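Earth Hazards for Beginners
Handout for the third evening: volcanoes, and what the ground does before they go off

Reading time: 4 minutes

Welcome back, everyone, and thank you for bearing with the cold room last time (I have asked about the heating again, and I have been promised things). Last session we talked about landslides and why a hillside that has stood still for centuries can give way after a wet November. Tonight we move on to volcanoes, and I'd like to spend most of our time on the quiet part, the weeks and months of unrest before anything comes out of the top, because it's the bit that television leaves out and the bit I find most interesting!

1. What is moving down there

Magma is melted rock with gas dissolved in it, rather like the fizz in a bottle of lemonade before you take the cap off. It is usually lighter than the solid rock around it, so it tends to rise, and on its way up it has to make room for itself. It pushes, it cracks things, it heats the water in the ground, and it lets off gas. Each of those leaves a trace at the surface if somebody is there to measure it.

We'll use one volcano all evening, and that is Jisier, the one on the coloured map you were given at the door. It is a made-to-measure teaching volcano, if you like, with a village on its southern side called Sostell and a river, the Zou, that starts just under the old crater and runs straight past the village school. Keep an eye on that river. We will come back to it.

2. The signs people watch for

Small earthquakes come first on most lists. In our Jisier exercise the instruments pick up 886 of them in 19 days, nearly all too weak for anyone in Sostell to feel. A number like that sounds dreadful, but a swarm on its own doesn't tell you an eruption is coming. What you want to know is how deep they are and whether they are getting shallower.

Then there is swelling. The ground above rising magma can bulge, sometimes by a few centimetres and sometimes by a good deal more, and satellites and tiltmeters are both very good at spotting this.

Gas is the third one. Sulphur dioxide matters most here, as it tends to escape when magma is fairly near the surface. A sudden drop in gas can be worrying too, as it may mean that something has blocked the way out, so please don't write down "less gas = safer" in your notes. Several people did last year and I blame my own slide.

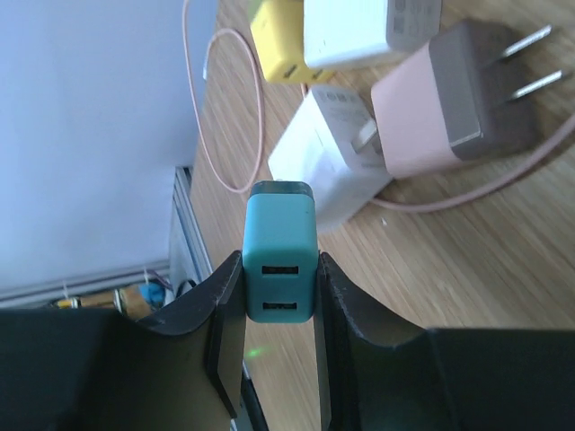

3. What comes out, and how far it goes

Lava is what we all picture, and it does destroy houses and roads, but it generally moves slowly enough to walk away from. Steep slopes and very runny lava are the exceptions.

Ash travels much further. It is tiny bits of broken rock and glass, nothing like the ash in a grate, and it is heavy, especially once rain gets into it. Roofs can fall in under it.

Pyroclastic flows are the ones to fear: hot gas and broken rock rushing downhill, far too fast to outrun and sometimes well over 200 degrees. You need to have left already.

Lahars are mudflows, and this is where the Zou comes in. Loose ash plus water gives you something like wet concrete pouring down the valley, and it can happen long after the eruption has stopped, whenever there's heavy rain.

4. To try before next time

Take the map and shade the places in Sostell you would not want to be in during a lahar. Then find 2 routes out of the village that don't cross the river (one is easy, the other takes a bit of hunting). Bring a pencil next week, and the map as well, please, as I haven't any spares.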